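Compte rendu de visite – Journée portes ouvertes du laboratoire de manipulation textile de Teltden
Groupe de travail « Bonnes pratiques en robotique de service », session de juillet

1. Objet de la visite

Dans le cadre de la révision du guide interne relatif aux postes robotisés de manipulation d'articles souples, une délégation du groupe de travail s'est rendue dans les locaux de Teltden à l'occasion de sa journée portes ouvertes. La délégation était conduite par Ingvild Løken et accompagnée d'Aiguo Su pour les questions de sécurité électrique. Les représentants de Weltar et de Favbridge, également conviés, ont suivi le même parcours.

La visite portait sur trois points du projet de guide : la délimitation de la zone de travail, la préparation des articles entre deux essais et la tenue du registre d'essais. Les aspects commerciaux n'ont pas été abordés. Le présent compte rendu a été relu par l'établissement d'accueil, qui n'a demandé aucune modification de fond.

2. Délimitation de la zone de travail

L'accueil a eu lieu à 9 h 30. Après la présentation des consignes générales, les visiteurs ont été répartis en groupes de 6 personnes au plus, conformément au règlement du laboratoire. Xinyi Xu a rappelé qu'aucun visiteur n'est admis à portée des bras lorsque ceux-ci sont sous tension, y compris lors des pauses entre deux séquences.

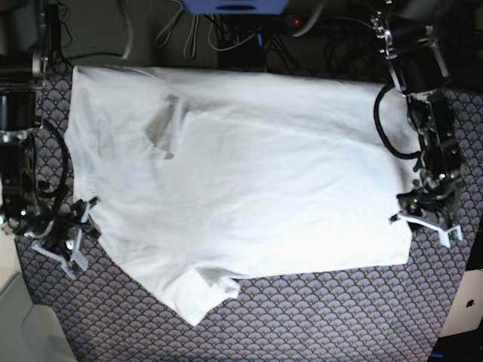
Le projet de guide distingue la surface utile, sur laquelle l'article est manipulé, et la zone technique, réservée à l'alimentation et aux liaisons. La première doit rester libre de tout objet étranger à la tâche ; la seconde doit être accessible à l'opérateur sans qu'il ait à se pencher au-dessus de la première. Au poste de pliage, le tee-shirt blanc est étalé entre les deux bras, tandis que les câbles se concentrent au-delà du bord supérieur de la surface à motif d'écailles. La délégation relève que cette disposition respecte le principe de séparation, mais que le cheminement des câbles mériterait d'être fixé. Aiguo Su recommande l'emploi de goulottes et un repérage à chaque extrémité. Il demande en outre que le voyant de mise sous tension soit visible depuis la position de l'opérateur.

La question du marquage de la zone a donné lieu à un échange prolongé. Le règlement de Teltden impose un dégagement de 150 centimètres derrière la position de l'opérateur. Favbridge estime cette valeur difficile à tenir dans les petits locaux. La délégation propose de la conserver comme valeur recommandée et de laisser à chaque établissement le soin de justifier par écrit toute réduction.

3. Préparation et saisie des articles

Le laboratoire utilise une procédure rédigée avec Nikzad pour la remise en état initial des articles. L'opérateur repose le vêtement, vérifie l'absence d'objet dans les plis et se retire avant d'autoriser la reprise. Les vêtements comportant des boutons métalliques, des fermetures ou des cordons font l'objet d'une autorisation distincte.
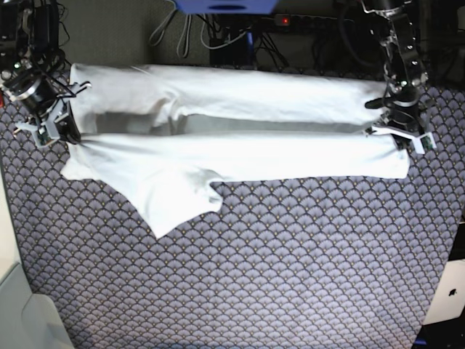

Cette autorisation est délivrée par le responsable du poste et reste valable pour une seule série. Guoqing Long a indiqué que l'exigence avait d'abord été jugée lourde par les équipes, puis acceptée après simplification du formulaire, ramené à 2 pages. La délégation souhaite en obtenir un exemplaire vierge pour l'annexe B du guide.

S'agissant de la saisie, le projet de guide prévoit que la tension exercée sur l'article soit limitée par consigne et que l'opérateur puisse interrompre la séquence à tout moment. Une interruption ne doit pas entraîner l'ouverture automatique des pinces : l'article reste maintenu jusqu'à décision de l'opérateur. Weltar applique la règle inverse dans ses ateliers et transmettra une note sur ce point.

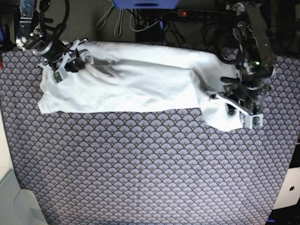

4. Registre d'essais et traçabilité

Le registre présenté par Teltden comptait 604 entrées au moment de la visite. Chaque entrée mentionne l'article utilisé, la version de la consigne, l'identité de l'opérateur et l'issue de l'essai. Les essais interrompus y figurent au même titre que les essais menés à terme. La délégation approuve ce choix et demande qu'il soit repris dans le corps du guide, section 4, où il n'apparaît aujourd'hui qu'en note.

Les vues rapprochées prises au niveau de la pince sont conservées avec l'entrée correspondante. Elles permettent de vérifier le point de prise et l'état du pli saisi, que les vues d'ensemble ne restituent qu'imparfaitement.

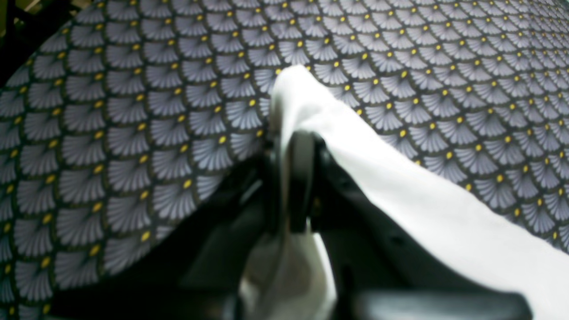

Cuiping Zeng a fait observer que la conservation de ces vues n'a d'intérêt que si leur durée d'archivage est fixée d'avance et si un essai contesté peut être retrouvé sans l'aide de l'opérateur concerné. Elle a demandé que le guide précise qui est habilité à supprimer une entrée, et selon quelle procédure. Teltden a répondu que la suppression était actuellement réservée au responsable du poste, sans contreseing.

5. Suites à donner

Aiguo Su transmettra une proposition de rédaction sur le cheminement et le repérage des câbles.
Weltar adressera sa note relative au comportement des pinces en cas d'interruption.
Ingvild Løken soumettra au groupe une version révisée de la section 4, incluant la durée d'archivage et les droits de suppression.
L'annexe B sera complétée à réception du formulaire d'autorisation.

La valeur de dégagement derrière l'opérateur sera inscrite à l'ordre du jour de la prochaine réunion.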